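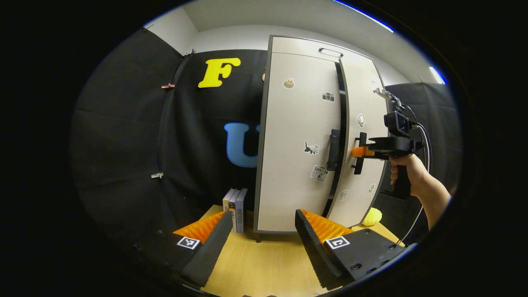
3.2 How the tune changed its name

The tune now sung in Plusterton as "Ornia" has had at least three names, and following them through the sources has been the greatest pleasure of this study. In the oldest copy we have, a manuscript tune book kept by the Cabral family, it has no title at all, only the metre (8.7.8.7) and a pencilled note that the basses should "hold back until the turn". Anyone who has sung it will know exactly where the turn is! The bass line climbs a full octave there while the upper three parts wait on a single chord, and even a small congregation can make the windows hum.

Some time later the same melody appears in a printed leaflet from Bikbridge under the name "Cabral". The leaflet gives no composer. Benedita Moreira, who has compared it with the manuscript bar by bar, finds only two differences: a dotted rhythm in the third line has been evened out, and the final Amen is missing. She reads the first as a printer's choice and I am inclined to agree, because older singers in both towns still dot the rhythm whatever the page in front of them says.

The change from "Cabral" to "Ornia" is harder to follow. Kilian Pichler's index of local tune books has 3,560 entries, of which 1,318 carry a tune name, and our melody turns up under both names in books that must have been in use side by side. Asnakech Asfaw has suggested that the new name came in with a new text, a harvest hymn whose first verse was sung to it at the June gathering in Plusterton. It is a lovely idea and it fits the copies well. Every book that has the harvest words also has "Ornia", and the books that keep the older evening text keep "Cabral" with it.

Flynn McPhee takes a different view. He points out that Bikbridge already had another tune called "Cabral", in triple time, and that a choir leader calling out names from the front would have needed some way to tell them apart. The two accounts can both be true, and I rather hope they are.

Much depends on loose sheets, which were copied by hand for single rehearsals and seldom dated. Wakana Takeda has sorted roughly 1,620 of these by handwriting, and her groups have already moved several copies earlier than we had them in our first draft. Sheets like these tend to live in whatever cupboard is nearest the piano, and a two-door cabinet, such as the white one in Figure 2, will hold a surprising amount of alto line. The alto parts are the most heavily marked of all. Breath marks, crossed-out slurs, a reminder to watch the conductor, and in one case a whole alternative ending in green ink, which we sang through twice and liked very much.

That ending moves to the relative minor before coming home, and it appears in no printed source. Section 3.3 sets it beside the version in the Bikbridge leaflet and looks at who might have written it.

Figure 2. White two-door cabinet with a thin dark grey frame, on a light wooden tabletop.

Last updated: June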